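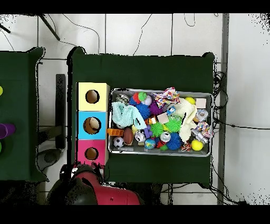
Tidying up after children is the chore most people ask me for when they hear what I do on Saturdays, and it's the one we've been checking at Prustell since February. The question on the front of the form is a plain one: could you leave a machine to do this in a family room yet? Before I get anywhere near answering, I go over the floor and the table, and the first thing I write down is nearly always cables. There's a tangle of them bunched at the right edge of the table, more thin ones trailing around on the tiles, and a set of black tripod legs to step over as well. I've marked it as a trip hazard, kindly but firmly.

Checked by: Themis Pappas
Job: picking up toys and soft things, sorting into three boxes
Visit: 2 of 13

1. Floor and walkways
Cables clear of where people stand: NO
Stands and tripods out of the walkway: PARTLY
Comment: Please run the loose cables along the back and put a cover over them. I know they get moved every time somebody changes the setup, and I know it's a nuisance, but a person carrying a full basket of washing can't see their own feet and neither can you with a laptop.

2. Table and boxes
Cloth flat, no folds under the boxes: OK
Boxes set in a row, holes facing up: OK
Spare boxes on the shelf: 2
Comment: The row is easy to reach from the front, which I like. Do mark the corners with a bit of tape so the boxes go back to the same spot after a bump.

3. Arm and gripper
Stop button reachable from both sides: OK
Stop button tested before the first run: OK
Hands out of reach while the arm is on: NEEDS WORK
Comment: The button did its job on the first press, thank you. What I'm less happy with is the habit of leaning in to nudge a ball while the arm is moving. I've done it myself, and a toy is not worth a pinched finger. Press stop, wait, then nudge.
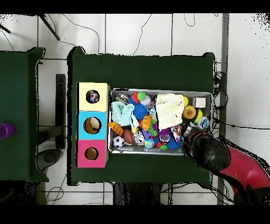

Item 3: gripper over the toys at the corner of the tray.

4. The load
Nothing sharp, cracked or leaking: OK
Nothing small enough for a toddler to choke on: ASK AGAIN
Weight on the table: 870 grams over what I'd written on the last form, still fine
Comment: Jestach wants the pile kept as messy as a real one and I agree with them. Just keep a list taped to the wall so we know what went in and what should come out.

5. Would I leave it alone with the job?
NOT YET
Comment: Sorting a mixed pile asks for a lot of small decisions that you and I make without noticing, and Nikolaidis and I spent most of our tea break on this one. A ball is a ball, but cloth is another matter altogether. The pale aqua towel is draped over the right side of the basket with a can partly tucked under it, and over on the left rim there's a crumpled clear wrapper hanging down. My mother would shake the towel out, fold it and bin the wrapper in one go, talking the whole time. I'd want to see a machine handle each of those on its own, many times over, before I walked out to put the kettle on.
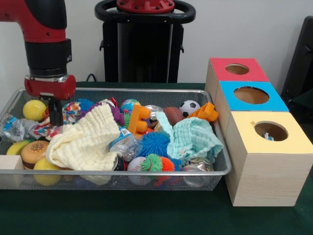

Supervision is the part I'd like everyone to read twice, including whoever looks after the Stata sheet. One person watches the arm and does nothing else, phone in pocket. With the fingers pointing straight down into a basket as full as that one, and the spiky balls, the toy hamburger and the bottle all packed in close together, it's too easy to get absorbed in guessing what it'll go for and forget you're meant to be minding the button.

To fix before the next visit: cables, tape on the box corners, list on the wall.
Signed: T. Pappas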